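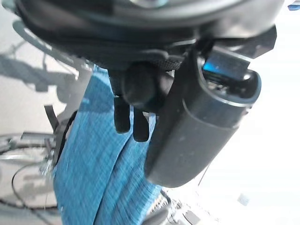 Reading time: 6 minutes

Week 6 handout: looking after the gripper and wrist camera
Cell 2, Nonevdale training workshop
Prepared by Tamsin Strickland. Bench questions to Darnell Park.

Read this before the practical. You will work in pairs, and each pair does the full check once. Bring your log book, safety glasses and the small hex key set from your kit. The cell will be powered down when you arrive and you will be shown how to bring it up.

1. What is in the cell

Cell 2 is one arm on a bench plate, with a two-finger gripper and a small camera fixed at the wrist. The arm controller is under the bench. The cell computer runs Granon, which is the program we use to jog the arm, save positions and look at the wrist camera view. The practice task is handling soft items and containers, so the fingers get more wear than they would on hard, regular parts.

The wrist camera looks down past the wrist housing. In the view at the top of this handout the housing takes up the upper part of the picture and the two black rubber finger tips hang below it, over the blue cloth. Learn what your own cell looks like from this camera. Most faults we find in this cell are first noticed as something sitting differently in that view.

2. Before you touch anything

Press the emergency stop and turn the controller key to off. Hang your tag on the key switch. If there are two of you, there are two tags. The gripper can hold some closing force after the arm is off, so open it from Granon first, while the cell is still live, and then shut down.

Do not support the arm by its wrist housing. If it has to be moved by hand, use the brake release and have your partner take the weight at the forearm.

3. Finger tips

The tips are rubber and they are pushed onto metal fingers and held by one screw each. Check them in this order.

Wipe both tips with a damp lint-free cloth. Do not use solvent. Solvent makes the rubber shiny and it loses grip for good.

Look for splits at the rounded end and along the inside face. A split you can open with a fingernail means the tip is replaced. Surface marks are written up and left.

Twist each tip gently. It should not turn. If it does, remove the tip, clean the finger, refit and tighten the screw until it stops, then no further. The threads are in soft metal and last year we drilled out two of them.

Compare the length of the two tips. Do this at the gripper with a steel rule, never from the camera picture. The camera sees the fingers at an angle, and in our view the left tip looks slightly shorter and higher than the right. That may be a real difference or it may be the viewing angle. The rule will tell you. Write down both lengths and the difference. If the difference is more than 1 mm, reseat both tips and measure again.

Replace tips as a pair. The spares are in the Drusten drawer, on the left as you face the bench. Sign for what you take.

4. Wrist housing, brackets and cables

Run a gloved finger around the join where the housing meets the flange. You are feeling for grit and for a gap. Either one goes in the log.

Check each bracket on the wrist for movement by pressing on its outer corner. A bracket that shifts will move whatever is mounted on it, and a camera that has moved by a small amount is harder to spot than one that has fallen off. If a bracket is loose, stop and tell Darnell before you tighten it. We want to record the camera position first.

Follow every strap and cable by hand from the wrist back to the base. You want slack at each joint and no sharp bends. With the arm powered up again later, you will watch the same cables while the wrist turns slowly through its full range. If anything pulls tight, stop the move and put it in the log. Do not fix it by adding a cable tie. Ties added in a hurry are the main reason we replace camera cables.

5. Cleaning the camera

Blow dust off the lens with the rubber bulb. Then use the lens cloth, one pass, turned to a clean part for the second pass if you need it. Shop towels scratch the cover.

Lighting matters as much as a clean lens. Look at the picture again and note the right side, which is nearly all white. That part is overexposed. A pale object there is close to lost, and one small pale rectangle can only just be made out. The dark gripper and the dark grey container show up well against it, but you could not rely on this view to find a white part on that side.

To deal with it, turn exposure from automatic to manual in Granon and lower it until some grey shows in the bright area. Then check the dark parts. If you can no longer see the edges of the finger tips, you have gone too far. Some views cannot be fixed by exposure alone and the bench lamp will have to be turned away or the blind pulled down. Save the setting under your pair number.

Focus is fixed on this camera. The background will be soft and so will parts of the wrist itself. Do not try to turn the lens ring.

6. Test pick

Clear the bench of tools and remove your tags. One person holds the enable switch and the other runs the computer.

Home the arm. Wait for the green line in Granon.

Open and close the gripper with nothing in it, 13 times, at slow speed. Listen for clicking. Watch that both fingers start together.

Lay the cloth on the bench and leave it crumpled. Jog down until the tips are just above a fold, close, and lift 200 mm. Hold it there while your partner reads out the grip value. Lower and release. Soft items will show up a weak grip that a solid block hides.

Do the same with the container. Container picks are done at an angle as well as upright. When it is tilted, keep the open end higher than the closed end so the contents stay in. Go slowly near the rim. A thick edge can push one finger tip sideways, and that is how most of our tips come loose.

If the item slips, do not raise the force. Go back to section 3 and check the tips again. Force is only changed by staff.

7. Common faults

Fingers close but one lags. Usually dirt in the slide. Power down, tag, brush it out dry. If it still lags, log it and leave the cell off.

Camera view freezes when the wrist turns. Cable or connector. Power down and reseat the connector at the wrist first, then the one at the base.

Saved positions are all out by the same amount. Either the arm was not homed or the gripper has been refitted turned. Home it again before you look for anything else.

Saved positions are fine but the camera finds items in the wrong place. The camera or its bracket has moved. The calibration has to be redone using the Zamora board, which takes 36 views. You will do this in the next practical, so for now just report it.

Grip value drifts down over a session. Clean the tips. If cleaning brings it back, note how long it took to drop. If it does not, replace the pair.

8. What to hand in

One log page per pair with both finger tip lengths, the state of the cables, your exposure setting, the grip value for the cloth and for the container, and anything you left unrepaired. Both names on it. A page that says "all OK" with no numbers will be handed back.

Parts you removed go in the tray marked with the cell number. Old tips are kept until we have looked at them, so do not bin them.

Log pages are due on Saturday, September 26, 2026, at the end of the workshop session. If you miss the practical, see Darnell for a catch-up time on Cell 1. The gripper there is the older type and the tips are clipped on, so skip the screw step in section 3 and ask for the separate sheet.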